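Our reading afternoons at Paju are coming back in September, and I can't tell you how pleased I am to be typing that! We'll start gently, with six of you at a time and a short story from the Filtberg collection (the one with the ferry, which so many of you asked for again).

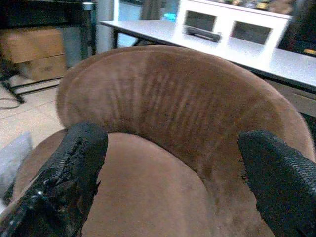 Do bring your own flask, as the kitchen will stay shut for now, and let us know if you'd like a large print copy, because we have 28 of those and they do go quickly. We begin at 3 and carry on until the story's done, or until we've all wandered off the subject, as we usually do.

14 shares | 3 comments

Paju Newsletter, June 7, 2020 | Contact us | Back to top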